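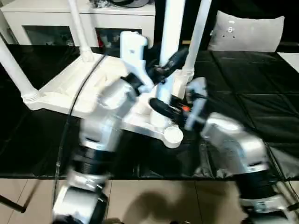
Aino Kinnunen 留言问，双臂一起夹杆子的时候，是不是两边都得调到一样的力？我的做法是不用，先让一只手吃住劲，另一只轻轻搭上就行。下面就按这个思路讲Pindamix双臂套件的协同夹持设置，我自己来回折腾过好几遍啦！

搜索手册内容… 搜索

分类：安装与调试 > 双臂协同

4.2 夹持立杆

1. 先开控制盒，等两只手臂都回到待机位，再打开Zindness软件。我有次心急先开软件，结果右臂死活连不上，又得重来。

2. 在“协同”页里选主臂。我习惯用左臂，你惯用哪边就选哪边。

3. 主臂夹持力先填15（单位是%），塑料件别一上来就往高了调。

4. 把速度降到最低一档，让主臂慢慢靠过去，夹住后停一下。

5. 再放副臂，夹点和主臂错开一点，两边手指别顶在一起。

6. 点“保存姿态”，名字随便起，最多能存169个，我到现在也没用完。

注意：台面要是铺了软垫或者罩布，工件底座容易跟着跑，先用手推一推试试。

小心：手臂通电时别把手伸进两个夹爪中间！要调工件，先按急停。

报错595是两臂距离太近，把副臂退开，回到第4步重做就好。

本站使用Cookie改善浏览体验。继续浏览即表示同意。 接受 | 了解更多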